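### 4.2 Cell setup and upkeep

The Villonmont cell folds small garments on a flat white work surface. It has a fixed camera for the whole garment and small wrist cameras for close work at the fabric. Children's denim is the hardest class in the Ekanayake garment set: the cloth is stiff at the seams, and faded patches confuse the edge detector. Figure 9 shows the fixed view (middle panel) and two wrist views (top and bottom panels).
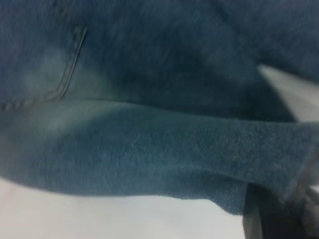
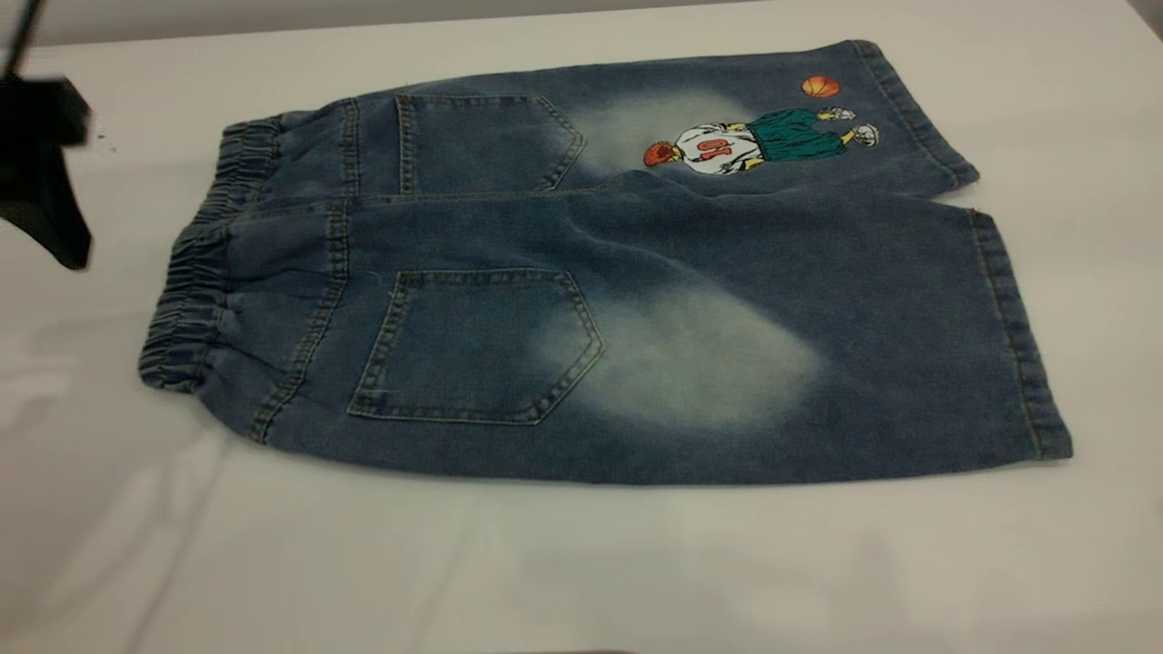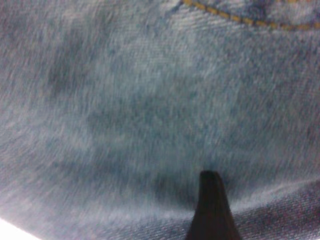 **Figure 9.** Denim in the folding cell. A black or dark gray gripper finger is visible in both wrist views.

How often does the cell need recalibration? The wrist cameras are recalibrated after every 100 folding cycles and after any finger change, while the fixed camera is recalibrated only when its mount has been loosened.

Each calibration uses 128 poses of a printed target. Poses with a high reprojection error are dropped and the fit is repeated once. If the second fit also fails, the camera bracket is checked for play before new data are taken - in our cell this was the usual fault, and tightening the bracket cleared it.

The fingers are Fikon parts held by two screws. Lint from denim collects at the base of the jaw and keeps it from closing fully, so the jaw is brushed out at each calibration stop. Finger pads are replaced when the closing force at the tip drops below the limit set at installation. Over the 952 cycles logged in December, pads were changed twice.

The cell controller, supplied by Caltier, stores the finger offset with each calibration file. Early in the project the offset was kept in a separate file, and one finger change was run with the old value. The tip then met the table too soon and the arm stopped on its force limit. Loading both values from one file removed this error.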